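Home Papers Workshops Authors Contact
May, by Auður Hviid and Dilwyn Rees

4. The open day at Unton

We'd been promising the people at Unton a proper look at the work for ages, and in May we finally gave them one. Doors opened on a Wednesday at ten and I'd guessed we would get a trickle of parents and the odd retired engineer. Well! By lunch the queue went back past the stairs, and Ulla Ikonen had to start handing out slips of paper with times on them.

The plan was simple enough. Visitors picked up the hand-held gripper, we gave them a short go at squeezing the handle (most people squeeze far too hard at first, me included), and then they moved small things from one place to another on a desk while we recorded. I say "small things" because Halldóra Vigfúsdóttir had raided her own shelves for them, so people were handling toy horses and books instead of the wooden blocks we use at Skendimbridge. I wasn't keen on this beforehand. Blocks are easy to compare and toys aren't. But visitors stayed much longer with the horses, and a few came back for a second turn, which had never happened to us with blocks.

We came away with 2,842 recordings and kept 2,038 of them. The rest went for dull reasons: the handle let go too early, a sleeve over the lens, or two children pulling at once. Skarphéðinn Eskildsen did the sorting by hand over the following fortnight and grumbled about it, fairly, as our Zullix script was meant to do it for him and fell over on the first batch of 500.

One thing I'd change is the briefing. We gave 20 minutes to each group and spent nearly half of it talking. People learnt far more from watching the person ahead of them in the queue, and by the afternoon I'd more or less stopped explaining (see Section 5 for what this did to the grasp times). Figure 3 gives the view from the gripper at one of the desks, with the fingers open.

Figure 3. Desk with books and horse figurines, seen from the hand-held gripper.
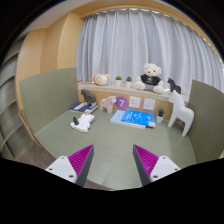

Did visitors need any training before they could use the gripper?
A short practice squeeze was enough for most of them, and watching the person in front helped more than our talk did.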